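3.2. Rangement, étiquetage et mémoire des petites choses

Dans la littérature sur la culture matérielle du foyer, le rangement est souvent traité comme une activité secondaire, qui vient après l'usage et qui le suit sans le modifier. Nos entretiens conduisent à une lecture un peu différente. Les personnes rencontrées à Ostach parlent de leurs tiroirs, de leurs boîtes et de leurs bocaux avec une précision que nous n'avions pas prévue dans la grille initiale. Il a donc été nécessaire d'ajouter, à partir du mois de mai, une série de questions sur la manière dont chaque objet reçoit sa place, et sur ce qui se passe quand cette place est oubliée.

Nous distinguons ici le classement déclaré et le classement pratiqué. Le premier est celui que l'on énonce au visiteur : les boutons avec les boutons, les vis avec les vis. Le second apparaît seulement quand on demande à la personne de chercher un objet précis. Dans 4 foyers, les deux classements coïncidaient presque entièrement. Dans les autres, l'écart était important et les habitants le connaissaient bien. Une couturière retraitée nous a expliqué que le tiroir « des fermetures » contenait surtout des clés, et que toute la famille le savait. Le nom du tiroir était resté, alors que le contenu avait changé plusieurs fois.

Cet écart a une conséquence pour la méthode. Un inventaire établi à partir des seules étiquettes aurait donné une image fausse des collections domestiques. Nous avons choisi de relever le contenu compartiment par compartiment, en présence de l'habitant, et de noter aussi les hésitations. La procédure est lente : pour un meuble de dimension moyenne, elle demande facilement une matinée. Elle a permis cependant de constituer un corpus de 3000 objets de petite taille, dont 400 n'ont pas pu être nommés par leur propriétaire.

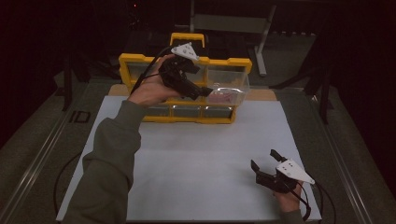
Figure 4. Casier de rangement à tiroirs transparents et structure jaune, un tiroir partiellement ouvert.

Ces objets sans nom méritent une attention particulière. Ils sont rarement jetés. La justification donnée le plus souvent est celle de l'utilité future (« cela peut servir »), mais elle ne suffit pas à expliquer la conservation de pièces visiblement cassées ou d'éléments appartenant à un appareil disparu. Joshi a proposé, lors de l'enquête pilote menée à Bokent, de parler d'objets en attente : la personne ne sait plus à quoi ils appartiennent, mais elle suppose que quelqu'un d'autre dans la maison pourrait le savoir. La décision de jeter est ainsi reportée de l'un à l'autre, parfois pendant plus de 15 ans.

La transparence du contenant joue dans ce processus un rôle ambigu. Plusieurs participants ont acheté des tiroirs transparents dans l'intention de ne plus écrire d'étiquettes. Ils rapportent que la recherche est devenue plus rapide pour les objets colorés, mais que les pièces grises ou métalliques se confondent à distance. Certains sont revenus au papier collé, d'autres ont gardé un échantillon de chaque pièce contre la face avant du tiroir. Cette dernière solution n'est mentionnée dans aucun des guides pratiques que nous avons consultés, et elle semble se transmettre surtout entre voisins.

Il reste à examiner comment ces habitudes se modifient lors d'un déménagement ou d'une succession. Les données recueillies dans le quartier d'Esovier sont encore trop peu nombreuses pour permettre une comparaison, et nous nous limitons dans la section suivante aux foyers dont la composition est restée stable pendant toute la durée de l'enquête.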